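Late, nearly bed, tea going cold

May has been a month of me saying "I'll do the table things tomorrow" and then buying another plant. So today I did the table things. All day, more or less, with a break for toast and a very long phone call with Shobha, who has opinions about place settings that I will get to in a minute.

Background, for future me who will have forgotten all of this: the lunch is in 16 days, I said yes to hosting it back in the winter when it seemed a hundred years away, and up to now the whole of my preparation was a list on the back of an envelope that said "chairs??" and "mats." I still haven't solved chairs. But mats I can do! Mats are small and flat and they don't argue.

I pulled out everything in the bottom drawer first, and oh boy. Three tablecloths I don't remember owning, the lace runner from my aunt, a packet of paper napkins with holly on them, and that set of cork things from Kanier that shed crumbs all over the last birthday. The cork is going. I put it by the door before I could change my mind (I have changed my mind about the cork twice already in past years, it's like a hobby).

Then I got to the striped ones, which I'd bought at Bawa when they were closing down the upstairs floor, and which I had completely forgotten I liked. White and a sort of grayish brown, and the brown parts have this tiny speckle in the weave that you only notice up close. I put one down on the pale wood and just felt better about the whole lunch.
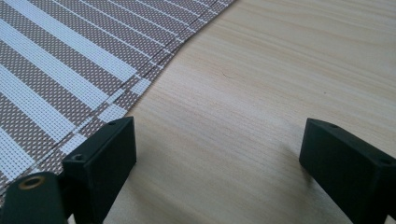
Anyway, Shobha called right about then. I told her stripes and she went quiet, and then she said, "Stripes which way?" and I said what do you mean which way, and she said, "Toward the person or across the person?" I have lived this long without ever asking myself that. She says across is calmer. She says toward makes people eat faster. I have no idea where she gets this stuff but I could not stop thinking about it, and I spent a good part of the afternoon turning fabric around and then sitting down in front of it, pretending to be a guest. I was a very polite guest. I complimented the stripes.

I've landed on across. Don't tell her.

We got on to the food too, and that was less fun, because I'd planned on the big lentil thing and she thinks the big lentil thing is a winter dish. She may be right. She suggested cold noodles with cucumber and a heap of herbs, everything done the night before, and I wrote that on the envelope under "chairs??" with a little star. The star means I'm thinking about it. I also wrote "ice" and now I can't remember whether that was for the noodles or the drinks or both, so, ice.

The other thing is folding. I'm such a bad folder. Give me anything bigger than a dish towel and I end up hugging it to my chest and sort of rolling it down my own front, and then it goes in the drawer in a lump, and then the lump has creases, and then I'm ironing at six in the morning with people arriving at noon. I decided that this year everything striped gets smoothed out, lined up and put away like a grown-up did it. Both hands, corners first, that's my mother's method. She used to do the sheets with me in the hall, walking toward each other like a very slow dance, and she'd always win somehow, she'd end up with the whole sheet and I'd be standing there holding air.

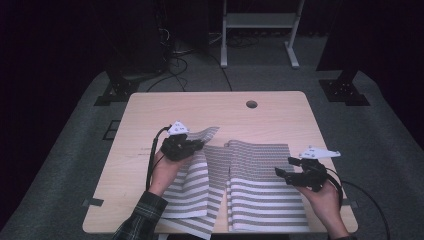
Gray and white stripes, mid-wrangle. One corner up, the rest still thinking about it.

What I've worked out is that I rush the second half. I get one side nice, feel extremely proud of myself, and then yank the other side over to meet it and the whole thing goes crooked. So tonight's resolution (one of 52 a year, I make them weekly and keep hardly any) is to slow down on the second half. Of folding. Possibly of everything. I had another piece of toast on the strength of that.

Kumaresan Kartha from downstairs came up at 3 to give back my good scissors, took a look at the heaps all over the floor, and asked if I was moving out. I said no, I'm having lunch. He said that's a lot of fabric for lunch. Then he stayed and drank a coffee and told me about his sister's wedding, which had 200 people and one working tap, and I have to say it put my chair problem in its place. He's lending me four folding chairs! They're from Dollel, the slatted kind, and he says one of them pinches so I'm to give that one to somebody I don't like. I like everybody who's coming. I suppose I'll sit on it myself.

So chairs are solved, and I crossed off both question marks, which was more satisfying than I expected a pen stroke could be.

After he'd gone I got properly into it again. I love how the stripes change when the fabric isn't quite flat. You get these thin ones all packed close and wiggling along, and further down they open out wide, and it reminded me of the maps my brother used to bring home from his hiking trips, with the hills drawn in lines. I used to trace them with my finger and pretend I knew which way was up.

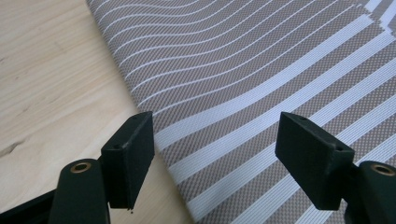 The skinny stripes going wavy. Hills!

I do wonder if it's too much with the blue plates. I held one of the blue plates up next to it and squinted, and then held up one of the plain white ones, and the white is obviously better, but I only have five whites without chips and I'd need to mix. Mixing might look deliberate? Shobha would say it looks like a yard sale. Maybe I'll put the chipped ones at the far end with the chip turned toward the wall. Or I could go by Skivness on my way home one evening and see if they have singles, they used to keep a shelf of odd plates by the register, all different heights of stack, and I once found a soup bowl there that I still use for keys.

Other things for the envelope before I forget. Lemons. Find the pitcher lid. Ask whether Kumaresan's chairs need picking up or whether he'll bring them, and offer him noodles either way. Wash the napkins, the cloth ones, and don't put them in with the red sweater. The holly napkins can go with the cork, I don't care if they're perfectly good, I'm tired of meeting them every time I want a tablecloth.

I tried out one last mat before I packed it in for the night, just to see how much bare wood I'd want showing around it. Quite a lot, I think. The wood is so light, it deserves to be seen, and I'm forever covering it up with mail.
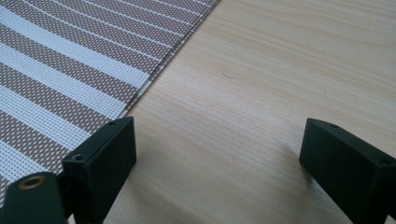 So no runner down the middle this time. Sorry, Auntie. The lace can come out at Christmas when there are candles and everything's fancy anyway. For this one I want it plain, just mats and glasses and a jar of whatever is blooming by the gate, and plenty of room in the center to plonk down the big bowl.

My feet hurt, which seems unfair when the whole job was at hand level. Drawer is half put back. The tablecloths I don't remember owning are on the end of my bed, so I'll have to deal with those before I can lie down, or else sleep under them. It's chilly enough. Tea's gone properly cold now. Call Shobha about the noodles in the morning, and tell her the answer is yes.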